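Sustden Housewares Support
Ticket 652: Climau collapsible tub won't stay popped up
Opened by: Darcy Fortin
Opened: May 8, 2022
Status: Open, waiting on customer

What's going on

Hi there! I bought the Climau collapsible tub from your site back in November (the white one with the gray bands) and I love it, I really do, but it has started folding itself down while I'm using it. I'll pop it all the way open, put some water in, go to pick it up, and one side sinks like a bad cake. Usually it's the corner closest to me. It happened again this morning with a load of rinse water in it and I got a wet sock out of the deal.

I paid $57 for it, so I'd like to sort this out before I give up on it. I mostly use it on the big table, the Walwood one with the wood-grain top, for rinsing plates after we have people over. It gets opened and folded once or twice a day, it never goes in the dishwasher, and it lives folded flat between uses.

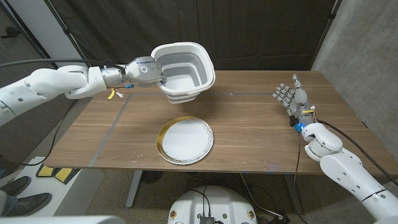

The other thing I should mention is that the folding doesn't happen every time. If I set it down gently and don't touch it again, it'll hold for an hour, no problem. It's the lifting that sets it off, and it's much worse if I grab it by the rim on just one side. I know, I know, two hands. But I did that all winter and it never budged!

Your form asks for the maximum load and I couldn't find mine anywhere on the tub. The paper that came with it said 3,000 milliliters as the suggested fill for carrying. I've been staying under that, I measured with a kitchen jug to be sure.

First reply from support

Thanks for writing in, Darcy. Please try the following and let us know which step, if any, changes things.
Wash the folds with warm water and plain dish soap, then let the tub dry fully open.
Fold and unfold it slowly five times, pressing the bottom flat with your palm.
Open it on a flat surface and run a finger along each band, pushing outward.
Fill it halfway, wait a few minutes, then lift by both ends.

What I tried

OK, so I went through the whole list last night.

The wash was overdue. There was a film down in the folds, I'm guessing from the Grewal table oil I use (I wipe it on with a rag and then of course I go and put the tub right down on top of it). It took two goes with the soap to get the slippery feeling off. After that the walls felt grippier and they made more of a snap when they opened, so I got pretty excited.

Folding it five times was fine. Kind of satisfying, to tell you the truth.

Running a finger along the bands was the useful one. Three sides popped out nicely. On one short side, the lowest fold clicks out and then creeps back in if you watch it for a minute or so. I'd never have spotted it just looking from the top.

Then the half-full test. Lifted by both ends it held. Lifted with a hand on one end only, it sagged at that same fold. I did it over the sink this time, I do learn.

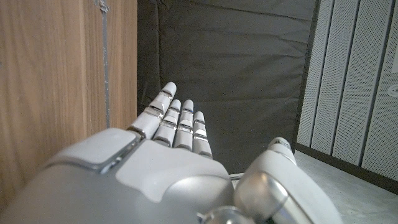

Heat trick from the reviews

Somebody in your product reviews said to open the tub, fill it with hot tap water and leave it alone so the walls relax into the open shape. I left it for 60 minutes with a dish towel under it. The creeping got slower afterward, but it's still there. Is that a thing you recommend? I don't want to mess up the warranty over somebody's tip. I also stopped storing it under the cutting boards, which were probably squashing that side.

I did a dry check today too, no water at all, with one of the gold-rimmed plates on the table so I had something flat and pale to look at the bottom edge against. I wanted to see how it sits when it's held by the rim and tipped, the way you'd do it to pour out the last bit.

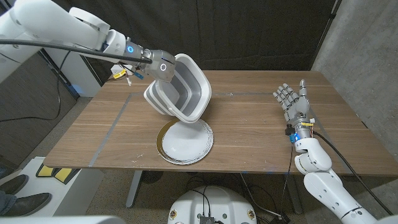 Tub opened out and tipped over the plate, held by the rim.

Questions for you

Can I get just the tub body swapped, or does it have to be the whole thing with the lid? My lid is perfect and I'd hate to toss it.

Is the bottom fold supposed to be stiffer than the others? Mine feels softer on the bad side, and I can't tell if that's wear or if it came like that.

Do I need to mail the old one back? It folds flat, so it should fit in a padded envelope, but I'd rather not pay postage on it if you're only going to throw it out.

I've still got the order email and can forward it. Evenings are best if you need to call, and please leave a message, I'm usually elbow deep in something.

Thanks so much!
Darcy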